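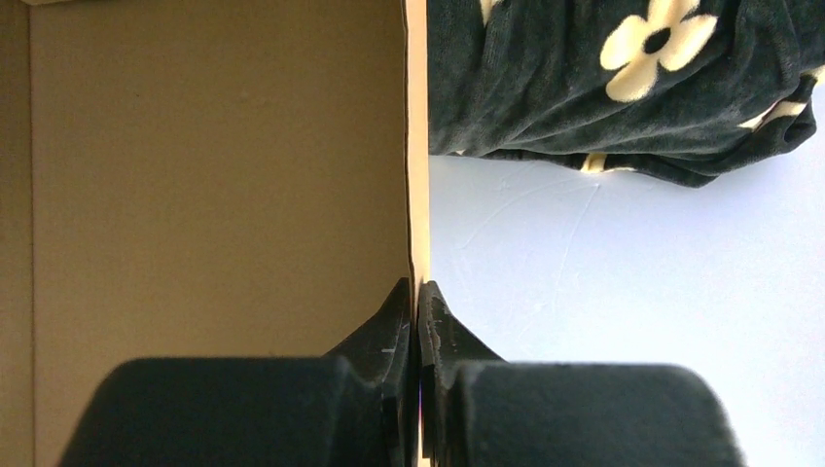 Ticket 3831
Subject: Box wall bows out when we pack the curtains
Opened by: Valter Westerberg, Backlund packing room
Product: Flivton single box, plain, without print
Status: Open

Message 1, Valter Westerberg, Tue 10 April

Good morning. We pack the velvet curtains from Vudero in your plain boxes, and since the last delivery we have a problem with the long wall. When the box is full, the wall bends outwards and the lid flaps do not meet in the middle. The box itself looks clean inside, with no marks or print, but the top edge of the wall is a little uneven and has a small wave near the middle. The dark green cloth with the cream flowers, which lies on the white table beside the box, is the kind of cloth that gives us most of the trouble. It is soft and it does not stay flat. I would like to know if the board is thinner than before, or if we are doing something wrong.

We have 800 boxes from this delivery and 365 of them are already folded up and waiting, so I hope I do not have to send them back.

Message 2, Broltard customer support

Hello Valter,

Thank you for the clear message. Could you please check the following and write back?

Which way do the waves inside the board run on the long wall, up and down or from side to side?
How is the curtain folded before it goes in?
Are the boxes stored flat, or folded up, and is the room damp?

Broltard support

Message 3, Valter Westerberg

Hello, and thank you for the quick answer.

I cut one box open with a knife to be sure. The waves run up and down, the same as in an old box I found under the stairs. I laid the two pieces on top of each other and I could not feel any difference in thickness with my fingers. I do not have a proper tool for measuring this, so please do not take it as exact.

The curtain is folded in 4 and then rolled loosely from the bottom. We changed to rolling in September, as the customer did not like the sharp creases in the velvet. Before this it was only folded.

The folded-up boxes stand near the back door. The flat ones are upstairs, where it is dry. The back door is open for a good part of the day when the vans come. I did not think about this before you asked.

Message 4, Broltard customer support

Hello Valter,

That helps us a lot. If the waves run up and down, the board is the right way round. We think there may be two causes together. A roll presses on the middle of the wall, where it is weakest, and board which stands near an open door can take up damp from the air and become softer.

Please try this with a few boxes:

1. Take flat boxes from upstairs and fold them up just before you pack.
2. Fold the curtain in 4 as now, but lay it flat and put a roll of tissue paper inside each fold against creases.
3. Push the air out with your open hands, from the middle towards the corners.
4. Close the short flaps first, then the long ones.

Then please repeat it with one box from the back door, so we can compare.

Message 5, Valter Westerberg

I tried it this afternoon together with my colleague. With a box from upstairs and the curtain laid flat, the wall stays straight and the flaps meet. With a box from the back door and the curtain laid flat, it is better than before, but there is still a small bend. With a roll it is bad in both boxes.

So we will stop rolling. I have moved the folded-up boxes away from the door and I will test them again after the weekend. Two questions remain. Can a box which has been damp become strong again when it dries? And do you sell tissue paper in a width that fits this box, or must we cut it ourselves?

Please keep the ticket open until I have tested.

Valter Westerberg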